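3.2 Label legibility and retrieval time

Shelf labels were compared across the two storage sites, Fledine and Horgan. At Fledine each bay carried a single printed capital, whereas Horgan retained the older alphanumeric codes of up to six characters. Staff at both sites worked from the same pick list, and retrieval time was taken from the stamp on the request slip to the stamp on the return slip. Of the 1,246 requests logged in February, 889 were complete enough to be used; the remainder lacked one of the two stamps. Requests for more than one item were split and treated as separate retrievals.

Single-letter labels were set in black on a white ground. Character height was held constant within a site, but the position of the label relative to the stored item was not – long items in particular tended to be placed directly over the label position.

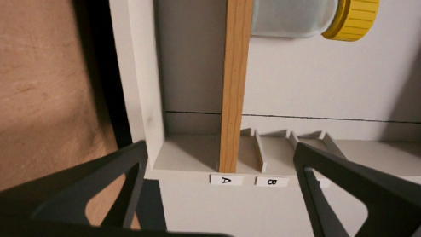 Figure 4. Rendered view of a rack with a wooden bar standing at the ledge edge, directly above label A.

Misplaced items were recorded separately. A subset of 332 retrievals was re-coded by a second reader (T. Bright) using the Bretik scheme, and disagreements were settled by reference to the original slips. Most concerned items returned to the neighbouring bay, a category the scheme defines loosely. Bays with fewer than 100 retrievals were left out of the site comparison but kept in the pooled model described in Section 3.3.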